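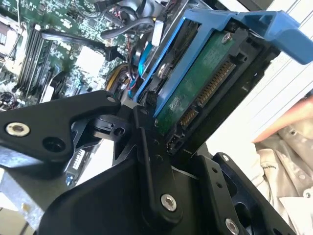
Bench check, desktop PCs with pull-out drive trays
Girnmont workshop, 10 June 2022
Checked by: Meenakshi Saxena
Copy to: Harish Mudaliar

Hello all, same list as last time with my scribbles typed up underneath. Shout if you can't make sense of any of it!

1. Mains lead out before the side panel comes off
OK. Every machine on the bench was unplugged, and I held the power button in for a few seconds on each one as well (habit, I do it at home too).

2. Wrist straps worn and clipped on
Needs attention. Two straps have gone stretchy and slide up to the elbow. I've put them in the bin so please don't fish them out again.

3. Bench surface clear
Mostly OK. I moved a mug. You know who you are.

4. Drive trays slide in and out freely
OK, with one grumble. The blue plastic ones should come out with a gentle squeeze and a pull, and if they don't, stop and look for a snagged cable before you tug. One on the Lobo machines was very stiff and I've labelled it.

5. Drive secured in its tray
OK. Give it a little wiggle in your fingers – it shouldn't rattle. I found a loose screw on one and nipped it up by hand. Hand only, please, no power drivers near these.

6. Circuit board side of the drive kept clean and untouched
Needs a reminder. Hold drives by the edges or by the tray! I saw a lovely set of thumbprints on asset 561.

7. Drives put down on a mat, never on bare metal
OK. Harish, we could do with another mat at the far end, the old one is curling at the corners and things slide off it.

8. Inside of the case free of stray screws and bits
Not OK on one. I tipped it gently and heard something roll, so it's gone on the shelf until I've had a proper look with the torch.

9. Sharp edges on case panels
OK, though I still managed to nick my knuckle. Plasters are running low, I've asked Salari for a box of 200, which ought to see us through to September.

10. Drives for disposal logged and locked away
OK. Up to 30 in the cabinet now and the key is back on its hook.

Still to do: new straps, one mat, stiff tray, rattly case.

M. Saxena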